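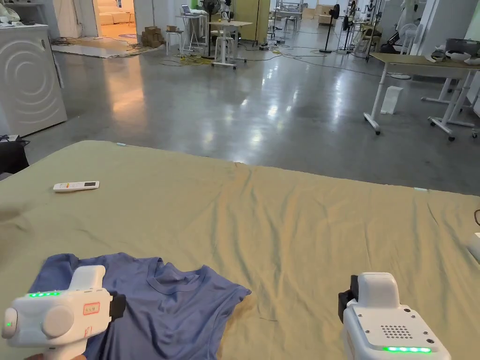 Sindeck Forum > Teaching and demonstration > Hand-held grippers or remote control for cloth?

pelle_k
Started May 28, 2018

I've been teaching our arms to fold T-shirts and I've got to the point where I need to pick one way of doing it and stick to it. Up to now I've done 30 folds with the hand-held grippers and 17 by remote control, driving the arms from the next bench. Same khaki cover under the shirt both ways.

By hand I'm a lot quicker. By remote control I drop the hem, go back for it, drop it again, and by then the shirt is in a heap and I start over. But the remote ones are recorded on the real arms, so I know the arms can do every move in them. With the hand-held ones I don't know that until I play them back, and some don't play back at all.

Has anyone gone all the way with one or the other on soft things? I'm not interested in blocks and cups, those work fine for me both ways.

rigg_and_sons
Hand-held, every time. With cloth you need to feel it slip. By remote control you're guessing from a screen, and what you end up teaching the robot is your guessing. I'd throw the 17 away.

tarn
I wouldn't throw them away. The remote ones are the only ones where the robot's own reach and speed are in the recording. I did towels by hand for a whole November and then had to bin most of it, as I'd been leaning over the table and turning my wrists in ways the arm couldn't follow. Nothing in the recording warned me. It all looked lovely until playback.

pelle_k, what happens when yours don't play back? Does it stop, or does it carry on and miss?

pelle_k
Stops. Joint limit, nearly always on the left arm when I bring the sleeve over. Enum logs it and quits the run. I can see in the log that my left hand was too close to my body.

tarn
Then it's the same thing I had. Put tape on the floor and stand behind it. If your elbows can't come back past your ribs you can't get into the bad position. It feels daft for the first few and then you stop noticing.

rigg_and_sons
Or move the robot. If the arm can't reach where a person would naturally fold, the base is in the wrong place. I don't see why the person should be the one to change.

tarn
Because the base is bolted down in most places.

Esben Bech
I do this at Overgaard and we use both. Short version: hand-held for the folding, remote control for the recovery.

The folding needs two hands working at the same pace and I've not seen anyone do that well with a remote rig, me included. The recovery is when a corner has been missed and has to be found again. That is slow anyway, so being slow on the remote doesn't hurt, and you want it from the robot's own view with the robot's own arms in the way.

Things I'd check before recording any more:

Start with the shirt in a different state each time. Crumpled, half flat, one sleeve under. If you lay it out neatly you're teaching it to fold shirts that have already been laid out neatly.

Leave the creases in the cover. We used to smooth ours between runs and the robot got worse on the first wrinkled one it met.

Have something on the cover that isn't part of the task, and leave it there. We had plain backgrounds for the first batch and then the arm went for a tape measure. 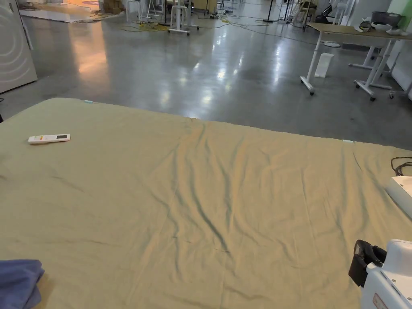

Remote on the left of the sheet, blue cloth in the near corner.

The remote is a good size for this. It's big enough to be a nuisance if you sweep a sleeve over it, and it's pale, so the robot has to learn that a pale thing on the sheet isn't always a thing to pick up. Put it down in another spot between takes if you can remember to.

pelle_k
Thanks, that's very useful. I have been smoothing the cover. Every single time. So that's all 47 recorded on a flat one.

Do you keep the takes where the sleeve catches the other object?

Esben Bech
If the person sorts it out and carries on, yes. If they put a gripper down and use their fingers, no. A bare hand in the middle of a take is worse than a bad fold, the robot hasn't got one.

moth_lamp
Newcomer question. When you hold the grippers yourself, how do you know how hard you're squeezing? I tried a pair at the open day in Gotholm and I had no idea whether I had one layer of shirt or two.

rigg_and_sons
You learn it. Pinch, lift a little, look. If two layers come up, let go and try again nearer the edge.

moth_lamp
And you leave the try-again in?

rigg_and_sons
I cut it out. I want clean takes.

Esben Bech
I leave it in. Picking up two layers is the most common fault we have, and if all the takes are clean the robot has never seen how to get out of it. I'd disagree quite strongly with cutting.

rigg_and_sons
We'll have to differ. I had a batch with the fumbles left in and the arm learnt to fumble. It would lift the hem, put it down and lift it again with nothing wrong at all. I went back to clean takes and it stopped.

tarn
How many of the takes in that batch had a fumble?

rigg_and_sons
Most of them. I was new to the grippers.

tarn
Well then.

pelle_k
Update. I put tape down as tarn said and recorded 11 more by hand, cover left as it was, shirt dropped on it any old way. Nine played back to the end. The other two stopped on the left arm again, both when I was reaching across for the far sleeve, so I'll try starting with that one.

I haven't done any recoveries by remote yet. Is it better to set up the mistake yourself, or wait for the robot to make one and take over?

Esben Bech
Wait for it. The ones you set up by hand never look like the ones it makes. Keep the controls within reach and take over as soon as it has let go of the corner, before it starts on the next fold.

moth_lamp
Is the tape the same distance for everybody or does it depend on your arms?

tarn
Depends on your arms. Mine's further back than my colleague's. Use different colours.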